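When the sorting arm would not let go

The operations lead at the Starau recycling hall asked that we leave names out of this. The arm was installed by Demitska, the gripper fingers came from Kenex, and both companies have been decent about it, the lead says. "I don't want it to read like a complaint. I want other halls to check their arms."

The arm picks beverage cartons off a slow belt and drops them down a chute. It had been running since spring without much trouble. In October, shortly after 6 in the morning, it started a pick, closed on a carton and lifted it. It went to the chute, opened its fingers as far as the controller was concerned, and came back to the belt still holding the carton. Then it tried to pick another one with the first still in its grip.

"The operator saw it and hit pause," the lead says. "Pause, which is the yellow button. Pause is for clearing a jam on the belt. It stops the belt and it holds the arm where it is, with the motors on. The e-stop is the red one. We had trained people on that, but we had trained them once, at installation."

The operator opened the side gate and reached in to pull the carton free. The gate switch should have cut power to the arm. It did not. When the carton shifted in the fingers, the controller read the change in grip force as a lost part and started its recovery move, a short lift and a turn toward the belt. The upper arm caught the operator on the forearm and pushed it against the gate post.

The injury was a bruise and a scraped elbow. The operator was sent to the clinic, was back the next shift, and has read this article before publication. "It could have been a hand in the fingers," the lead says. "I think about that more than I think about the bruise."

Two separate faults were behind it. The first was in the gripper. Cartons arrive with some milk or juice left in them, and sugar residue had worked into the slide that carries the left finger. The motor turned and the encoder counted the turns, but a worn coupling was slipping and the finger stayed put. Log entry 2374 shows the gripper reporting fully open at the chute. "The software believed the encoder. There was no second sensor to argue with it."

The second was the gate. An electrician from Esquivel found that the gate switch had been bridged with a short wire inside the junction box. It was tidy work and had been there some time. The lead believes it dates from commissioning, when the gate was opened and closed all day and the arm kept dropping out. There is no paperwork for it, and Demitska could not find a record either. "I signed the acceptance sheet. There is a line on it that says gate interlock tested. I remember the red button being tested. I don't remember the gate."

The arm was locked out for 2 weeks. Kenex replaced the coupling and fitted a wiper seal on each slide, and Demitska changed the program so that the arm turns the gripper to the wrist camera's side after every release and checks for a carton before it returns to the belt. If it sees one, everything stops and power comes off the arm. The wire came out of the junction box the first afternoon.

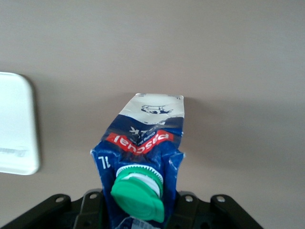
A crushed one-liter milk carton in the gripper, from the wrist camera.

Crumpled cartons are the hard ones, according to the lead. A carton in good shape tends to fall when the fingers open even a little. One that has been flattened and twisted can fold itself around a finger and hang on, and the cap gives it another place to catch. Before the arm was allowed back on the belt, the crew ran 400 test picks at low speed and fed it the worst cartons they could find. The new check stopped the arm 6 times. In all of those the fingers had opened properly and the carton was simply stuck.

"So that was useful to know," the lead says. "We had blamed the coupling for everything, and some of it was just the cartons."

The daily routine has changed too. The first person on shift opens the gate with the arm moving at low speed and confirms that it drops out, then signs for it. The slides are wiped down at the end of the day. Stuck cartons are removed with the power locked off and the key in the pocket of whoever is reaching in. The pause button now has a label next to it that reads ARM STILL LIVE.

Throughput is a little lower than before, since the camera check adds time to every pick. The lead has been asked whether it could be switched off on days when the material is clean. "I said no. That is how you get a wire in a box."

A second arm is planned for the far end of the hall. The lead has already asked to be there when the gate is tested.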